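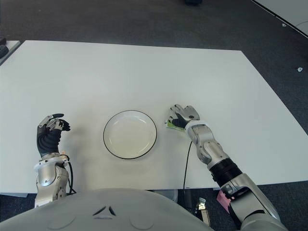

Tema 4. Poner la mesa: el plato como punto de partida

Apuntes del módulo de Servicio de Sala, escuela Morais. Profesora: Madalena Serrano. Traer leído el tema 3 (mantelería), cosa que el año pasado hicieron dos personas y una era repetidora.

4.1. El plato llano

Todo lo demás se coloca respecto al plato. Quien empieza por los cubiertos acaba moviéndolos, y quien empieza por las copas acaba barriendo. En estas prácticas usamos el plato blanco redondo con filete negro fino. El filete tiene una virtud pedagógica: sobre una mesa blanca, un plato blanco liso se puede torcer con cierta impunidad. El borde negro delata.

Medidas que entran en el examen:
- Del borde del plato al canto de la mesa: dos centímetros. Un pulgar vale para el ensayo, siempre que no sea el de Henrique Rocha.
- De centro a centro entre comensales: 60 cm como mínimo. Menos es una boda.
- El plato se coge por el borde. Las huellas en el hondo se ven desde la puerta, y el cliente entra por la puerta.

4.2. La mesa sin mantel

Una superficie blanca y mate perdona los reflejos y no perdona las migas. Se repasa con paño antes de colocar nada y se vuelve a mirar agachándose, con los ojos a la altura del tablero. Agacharse da vergüenza las primeras 10 veces.

4.3. El detalle verde

Llamamos así a cualquier cosa pequeña que acompañe al cubierto: una ramita, un sobrecito, una tarjeta doblada. Se sujeta entre el pulgar y los dedos, se baja casi hasta el tablero y se suelta allí. Dejarlo caer desde arriba es lanzar confeti.

Posición: a la derecha del plato o encima de la servilleta, pero la misma en toda la sala. Atif Minhas defiende que puede ir dentro del plato. Puede, si el plato se va a retirar antes de servir. Si no, alguien se encontrará el sobrecito debajo de la merluza.

4.4. Orden de montaje

1. Repasar la mesa.
2. Centrar el plato frente a la silla.
3. Cubiertos, de dentro hacia fuera.
4. Copas.
5. Servilleta.
6. Detalle.
7. Dar un paso atrás y mirar. Este paso se salta siempre y puntúa.

Práctica para casa

Montad un servicio completo en la mesa que tengáis, medid las distancias y anotad los errores. Se entrega antes de las 11 en la bandeja de Anwara Chowdhury, máximo 200 palabras. «Me salió bien» son tres y no cuentan.

Lectura: el cuaderno Paverlow de montaje, capítulo de banquetes. Las erratas son del cuaderno.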